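Ratham Robotics Laboratory
Call for Participants: Remote Operation Study

The laboratory invites adults to take part in a study of how people guide a pair of robot arms through small household tasks. Participants will operate both arms by remote control, and each demonstration will be recorded for training purposes. No prior experience is required.

Work with a small picture frame:

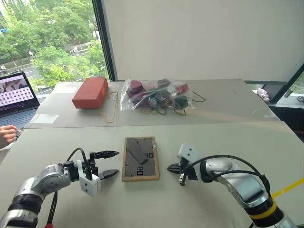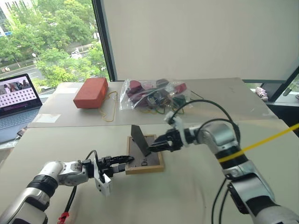

Each participant will attend 2 sessions and may complete up to 11 tasks. Payment is $400 upon completion of both sessions. Applicants must have full use of both hands and normal or corrected vision.

Applications should be addressed to Jianhua Dong, Study Coordinator, and received by 03/06/2025.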